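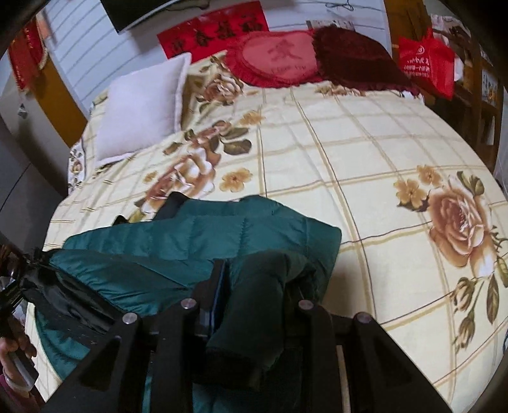 衣物整理与叠放自动化项目员工常见问题

斯科莫夫(Skomov)客房与布草服务公司自今年起,在衣物整理岗位分阶段引入自动化设备。为使各班组同事了解岗位、工时及培训方面的安排,人力资源部与技术部共同编制本问答。设备所学习的动作均来自一线同事的实际操作:操作人员手持夹爪,在普通居室的床面上整理衣物,例如一件墨绿色绗缝羽绒款外套平铺在印有玫瑰花枝的被面上,一只袖子伸入夹爪两臂之间。此类面料表面光滑、易起皱褶,属于目前处理难度较高的品类。本问答更新于2019年6月8日,此前版本同时废止。

一、项目涉及哪些部门和岗位?

第一阶段涉及吉尔泰蒂(Giltetti)洗涤中心的分拣、叠放和装袋三个岗位,共45名员工。上门整理服务组仅参与动作采集,岗位设置不变。梅雷莱斯(Meireles)仓库暂未列入本阶段范围,如有调整,将另行发文通知。

二、设备上线后是否会裁减人员?

公司在本阶段不因设备上线解除任何劳动合同。叠放岗位的编制将逐步缩减,相关员工可转入设备看护、质量复检或上门整理岗位。转岗须经本人书面同意,转岗后的基本工资不低于原标准。员工不同意转岗的,由部门主管与其另行协商,协商期间原岗位保留。

三、哪些工作由设备完成,哪些仍由人工完成?

毛巾、枕套、床单等规格统一的布草,由设备叠放。带填充物的外套、毛绒毯、带流苏或荷叶边的织品以及客户注明需单独处理的物品,仍由人工整理。设备连续两次叠放不合格的,应转交人工,操作员无须再次尝试。

四、手持夹爪的采集工作由谁承担?

采集工作实行自愿报名。报名员工须完成13课时培训,内容包括握持姿势、动作节奏、衣物抓取位置和设备清洁。采集时间计入正常工时,不得安排在休息时间内进行。因手腕或肩部不适不宜参加的,可随时退出,无须提交医院证明。

五、采集在居室内进行时,住户的隐私如何保障?

采集前须取得住户书面同意。画面中可能出现床品、靠垫、墙面装饰和柜架上的物品,这些内容仅用于动作学习,不得用于宣传,也不得转交项目以外的人员。证件、信件、处方及家庭照片应在开始前请住户自行收起。住户有权要求删除全部记录,技术部收到申请后应予办理,并书面回复。

六、采集数据是否用于考核个人绩效?

不用于考核。记录按任务编号保存,不与员工姓名关联。主管不得调阅单人记录作为评分、排班或处分的依据。发现违反本条规定的情况,员工可直接向人力资源部反映。

七、采集任务是否有津贴?

有。完成培训并通过实操评定的员工,在参与采集的月份领取津贴1,000元,随当月工资发放。全月参与且承担新员工带教的,津贴为1,700元。上述两项不重复计算。

八、设备由谁维护?出现故障时应如何处理?

设备由德鲁克贝格(Drurkberg)公司负责定期检修。班组人员只进行日常清洁和外观检查,不得自行拆卸夹爪的连接件和螺栓。设备出现异响、卡滞或夹持不牢时,应立即停止使用,挂停用牌,并通知当班技术员。衣物被夹住时不得强行拉扯,应先断开电源,待技术员到场后取出。

九、设备看护岗位的工作强度是否会增加?

每名看护员负责的设备数量由技术部与班组共同核定,未经核定不得增加。看护岗位需长时间站立,各班组应提供座椅,并安排轮换。叠放产量不作为看护员的个人指标。

十、年龄较大或不熟悉电子设备的员工能否转岗?

可以。培训全部在现场进行,以口头讲解和实操为主,不设笔试。首次评定未通过的员工可申请补训,补训次数不限,期间工资照发。

十一、第二阶段何时开始?

第二阶段计划于11月启动。启动前,人力资源部将公布第一阶段的转岗情况和工伤记录,并召开员工意见会。意见会的书面答复将在各班组公告栏张贴。

十二、对本项目有疑问或意见,应向谁提出?

岗位、工资和转岗事宜,请联系人力资源部吉夫蒂·达尔科(Gifty Darko)。培训、采集和设备安全事宜,请联系技术部穆赫辛·扎基(Mohcine Zaki)。书面意见可投入洗涤中心入口处意见箱,署名与匿名均予受理。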